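Print this page | E-mail this page to a friend

Search our stories: type a word here GO

How Do You Teach a Robot to Be Gentle?

Have you ever tried to plug something in without looking? Maybe you reached behind the TV, or under a desk in the dark, and you poked and wiggled and poked again until the plug went in. Your fingers did a lot of clever work that day, and you probably didn't even notice! You felt the edge of the hole. You felt when the plug was tilted the wrong way. And you stopped pushing when pushing harder would have broken something.

For a robot, that little job is very, very hard. Robots have been good at lifting heavy things for a long time. They can carry the same box to the same shelf all day long and never get bored. But ask a robot to reach inside a computer and handle a plug on the end of some floppy wires, and you will see it get stuck in all sorts of ways that you and I never would.

Evdokia Theodorakopoulos and Gwawr Trevor wanted to know why, and whether there was a better way to teach it. They work together on a project called Hesetti, and they have spent a great deal of time with old desktop computers (the big boxy kind that used to sit under everybody's desk).

Why pick computers? Well, think about what is inside one. There are hard metal walls that don't move at all. There are green circuit boards with tiny parts standing up on them like a miniature city. There are plastic tabs and latches. And then there are the wires -- yellow ones, red ones, black ones -- that bend every which way and never lie in quite the same place twice. A robot in there has to be strong enough to grip and careful enough not to squash its neighbors.

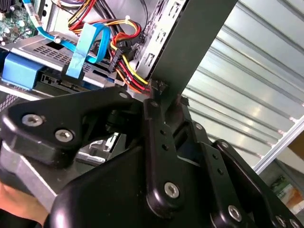 The old way of teaching a robot was to write down every single move. Go forward this much. Turn this much. Close the fingers. That works nicely if everything is always in the same spot. But if a wire has flopped over to one side, the robot will carry on with its list anyway, and close its fingers on nothing but air (or on something it really should have left alone).

So the Hesetti team tried a way that is much more like how you learned to tie your shoes. Somebody showed you, didn't they? They probably showed you lots of times, and the laces looked a little different every time, and bit by bit you got the idea.

Grown-ups call this "learning from demonstration," and a demonstration is just a fancy word for showing. A person guides the robot's hand through the job while a small camera near the hand records what the hand could see. Then a computer program studies the recordings and looks for patterns. When the wires look like this, the hand goes that way. When the plug is close, the hand slows down.

Now comes the part the team was most curious about. Does it matter how the showing is done? To find out, they set up a test, and like all good tests it was a fair one. Two copies of the same program would learn the same job, which was taking hold of a plug inside a computer and pulling it free.

The first copy got 28 lessons that were all neat and tidy. In every one, the wires were arranged the same way and the person made no mistakes. The second copy also got 28 lessons, but these were messier. The wires were moved between lessons, and sometimes the person missed the plug on purpose, backed up, and tried again.

Then each copy had 20 tries with the wires in places it had never seen before. Which one do you think did better? Take a guess before you read on!

The copy with the tidy lessons pulled the plug free 9 times out of 20. If you guessed that the messy lessons were better, you were right, although the gap was smaller than Gwawr had hoped. That copy did it 11 times.

Is two extra tries a big difference? It might be, and it might just be luck. If you flip a coin 20 times and get 11 heads, and your friend gets 9, it doesn't mean your coin is better. Scientists have to be careful about this, even when the answer is the one they were wishing for. The team did see something else that interested them, though. When the second robot missed, it often backed up and had another go, just as it had been shown. The first one mostly kept pushing.

The next test will have many more tries, and it starts in June. Evdokia wants to add a new job too, which is putting a plug back in. She thinks that will be harder than pulling one out. What do you think?

Try it yourself: Ask a grown-up for a spare cable that isn't connected to anything. Close your eyes and pick it up by the plug end, using only your thumb and one finger. Now turn it so the plug points away from you. How many times did you have to let go and grab it again?

Print this page | E-mail this page to a friend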